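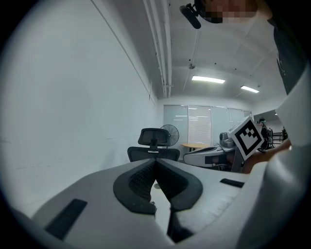

Über uns > Wer wir sind > Unsere Räume

Büroräume, ehrlich eingerichtet

Von Shahzad Talpur, Stand März

Auf Seiten wie dieser steht meistens, man sei ein junges Team mit Leidenschaft. Wir richten Arbeitsräume ein und räumen sie wieder auf, und mit Leidenschaft hat das wenig zu tun. Somley gibt es, weil ich zu oft in Büros gesessen habe, in denen teure Stühle standen und trotzdem niemand gern saß.

Was wir von Stühlen halten

Ein Bürostuhl mit Netzrücken und verstellbarer Kopfstütze gilt inzwischen als Standard. Ob man die Kopfstütze braucht, ist eine andere Frage. Wir haben 184 Arbeitsplätze nachträglich begutachtet, und an den meisten war sie nie verstellt worden. Verkauft wird sie trotzdem gern. Wir bieten sie auch an, fragen aber vorher, ob sich jemand beim Arbeiten überhaupt zurücklehnt. Wer nur nach vorn gebeugt tippt, kann sich das Geld sparen.

Ähnlich geht es uns mit Klimakonzepten. Bevor jemand einen vierstelligen Betrag ausgibt, stellen wir einen Standventilator in den Raum und warten zwei Wochen ab. Manchmal reicht das. Manchmal reicht es nicht, dann sagen wir das auch, und der Ventilator kommt wieder mit.

Weiße Wände

Kunden wollen oft Farbe, Moosbilder, Sprüche. Wir raten fast immer ab. Eine große weiße Wand macht einen schlichten Raum nicht gemütlich, das behaupten wir gar nicht, aber sie verteilt das Licht gleichmäßig und ist nach einem Umzug an einem Vormittag nachgestrichen. Die Schiene unter der Decke bleibt bei uns ebenfalls weiß. Ob »Akzente« die Konzentration fördern, wie es in den Prospekten heißt, konnte uns bisher kein Hersteller zeigen. 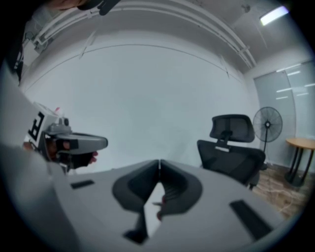
Wie wir arbeiten

Wir kommen einmal zum Anschauen, das dauert 40 Minuten und kostet nichts. Danach gibt es eine Liste mit dem, was bleiben kann. Sie ist in der Regel länger als die Liste der Neuanschaffungen, was unseren Umsatz nicht eben beflügelt. Das Programm Lanirov, unter dem wir gebrauchte Möbel weitergeben, umfasst derzeit 300 Stücke, vor allem Stühle. Tische sind knapp.

Garantien auf besseres Arbeiten geben wir nicht. Auch von Zertifikaten halten wir Abstand; eines hatten wir, es hing 19 Monate im Flur und hat kein einziges Gespräch ausgelöst.

Zu groß werden wollen wir übrigens auch nicht. Anfragen außerhalb von Marwat und Skoren nehmen wir nur an, wenn der Weg sich für beide Seiten lohnt.

Kontakt | © Somley | Nach oben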